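Community > Classic Cars > Shows and Judging

Do small oil drips lose points at a regional concours?

Posted by Karim Twal, 4 September 2021

Entering my first judged show, the Sarkbridge one, with a 1960s Hedegaard coupe my uncle left me. Car number 106 on the entry list if anyone's going. It's a driver, not a trailer car. 2443 miles since the engine was rebuilt and it still weeps a little from the back of the sump. Never a puddle, just spots.

Questions really – do judges at this level look underneath? And is it cheating to wipe it down right before they get to you? The entry pack says "presentation of engine bay and underside" but no points breakdown. A guy at my local meet said you get thrown out for a drip tray, wich sounds wrong to me.

Also the trim. Seats are original and worn on the driver's side. Leave or redo? Quote I got was more than I paid for the tires and the paint correction put together. 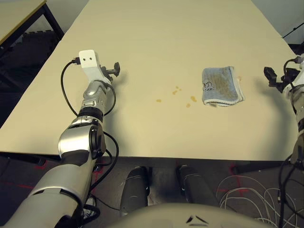 Folded cloth and a few drops on the table.

Grethe Lauritsen

Did Sarkbridge twice, Wirbridge once. Not a judge, but I've stood next to enough of them.

Underside – they look, but nobody crawls. Flashlight from the side, ten seconds, move on. A fresh drip costs you a point or two, maybe. Old baked-on grime costs more, so spend your time on that. Wiping down is fine, everyone does it, people are on their knees with rags right up till the judges reach their row. Drip tray is fine while you're parked up waiting. Take it out before judging starts and put it in the trunk. I have never seen anyone thrown out for one.

Seats – leave them!! Original and worn beats new and wrong. Mine had a split in the bolster and the only comment on my sheet was about the hose clamps.
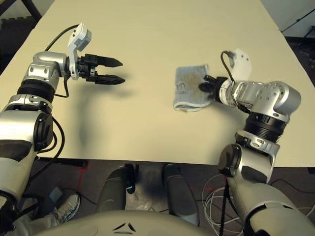 Which brings me to clamps, check yours. They want the type the car left the factory with. I lost more on four modern clamps than on the whole interior. Bring the paperwork too, in a folder, rebuild invoices at the front. I scored 104 the second year and most of the gain was the folder and the clamps.

Get there early, the gate line is awful and the engine will be hot when you park, so thats when it drips most.

user steranine_fan

just put some Steranine in the oil, stopped mine

Grethe Lauritsen

Wouldn't add anything to a fresh rebuild the week of a show. Ask whoever built the engine first. Could be the sump bolts just want going round again, mine did at roughly 1000 miles.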